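Brendan Quinlan
26 Feb 2025

Kids' denim day at the sorting table. A thread on how we handle elastic jeans, for the people starting in March and anyone else who has a pile of them at home.

We have 273 pieces of denim to get through before the spring swap at Kenham. The adult stuff is done. What's left is small, stretchy and mostly balled up in the bags it came in.

Elastic is the first thing I check on kids' denim. Take hold of the gathered part with both hands, pull it out as far as it wants to go, and let it come back. If it stays wavy and long, the elastic has gone and the piece goes in the repair bin.

Then look at the topstitching over the gathers. That thread takes the strain every time the elastic stretches. A few skipped stitches are fine. A gap wider than your thumbnail is a repair.
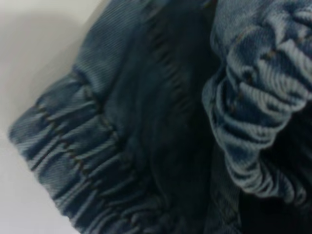 Do jeans with elastic need to be ironed before they go on the rail?
Skip the iron. Smooth them with your hands, fold them once along the legs and put something flat on top while you do the next few. The gathers will still be bumpy and that's how they're supposed to be.

Next is shaking out. Hold the piece by two far corners, lift it clear of the table and let the middle drop. It takes two seconds and you find out right away if a leg is inside out or twisted around the other one.

We used to do this flat on the table, pushing the legs around until they made sense. Lifting is faster. I timed myself on 50 pieces each way last year and never went back to the flat way.

Prints get a look of their own. Rub a dry thumb across the design. If it flakes or feels tacky, mark it on the tag. Kids pick clothes by the picture, so a good print moves a plain pair of jeans to the front of the rail. Sports ones go first at every swap we've done.

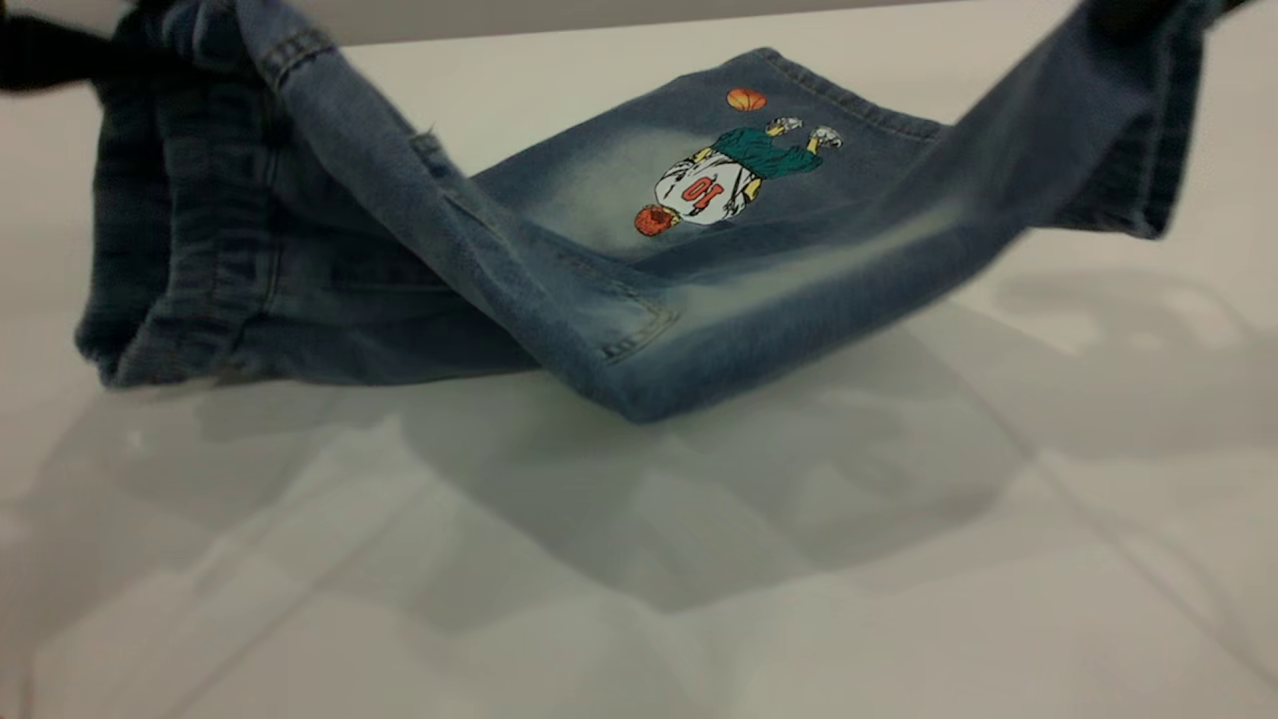

Light wash, basketball player print, number 10 on the jersey.

Anything with a print gets folded with the print on the outside. I know the Bekholm people fold everything print side in to protect it. Fine for storage. At a swap, parents are flipping through a stack with one hand and they won't open each pair.

Legs are where most of the time goes. A kid pulls jeans off from the ankle and the whole leg closes up like an accordion. Put your arm in from the waist, grab the hem and draw it back through. Don't yank from the outside, you only tighten the bunch.

While your arm is in there, feel for things. Coins, tissues, a sock once in a while. Check the pockets too, all of them, including the small one on the front that never seems big enough to hold anything.

Loose threads: pull gently. If it comes away, it was lint or a cut end. If it tugs at the seam, stop and snip it short with the small scissors. Keep the scissors on the hook, please.

Marks: tag them with a pin and keep going. I do all the spot cleaning together at the end of the day. Myung asked me about bleach pens on denim and my answer is still no. Dish soap, cold water, soft brush.

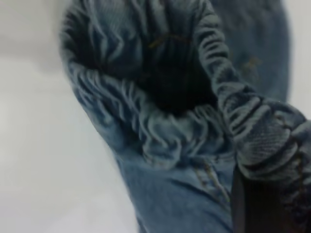 Flolen Clothing Exchange | Sorting and Repair Team

Sizes come last. Go by the waist laid flat and the inside leg, and write both on the tag. Labels in kids' jeans are all over the place, and half of them have been cut out for being scratchy.

Last year's total was 2000 pieces in and out. This year's is already at 2756 and the swap hasn't happened yet, so please use the new tag numbers and don't restart at one.

Repairs so far are mostly elastic and two zippers. If you can sew a channel and thread new elastic through it, I have a bag for you. Pick it up from the shelf by the back door and sign the sheet.

Rail setup for Kenham is the next thread. I still need a measurement for the doorway.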